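Sellador de juntas Alside para hormigón exterior
Cubo de 6 kg -- Ref. 697
Fabricante: Egilsson. Distribuye: Briltovus

La ficha del fabricante promete «juntas invisibles». No se lo crea: en un hormigón claro y a pleno sol, una junta sellada se sigue viendo. Lo que cabe pedirle es que no deje entrar agua ni hierbas.

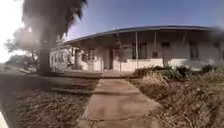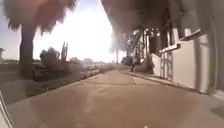
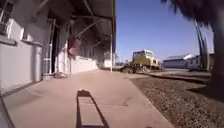

Hormigón exterior en Cukham: acera de losas hacia el edificio, camino junto a la palmera y andén bajo la marquesina.

Uso previsto: aceras, caminos y andenes peatonales. Para calzadas con tráfico pesado pida otro producto, aunque el folleto diga «apto para todo».

Rendimiento: casi 200 metros por cubo, según Egilsson. Esa cifra supone una junta fina y recta. Con losas viejas y grietas que cambian de dirección, calcule bastante menos.

Preparación: cepillar el polvo y arrancar las raíces. La imprimación se vende aparte -- y el folleto lo dice en letra muy pequeña.

Color: solo gris. El «beige arena» sigue anunciado para marzo, sin indicar el año.

Consultas técnicas: Kacper Ostrowski, Briltovus. Domingo cerrado.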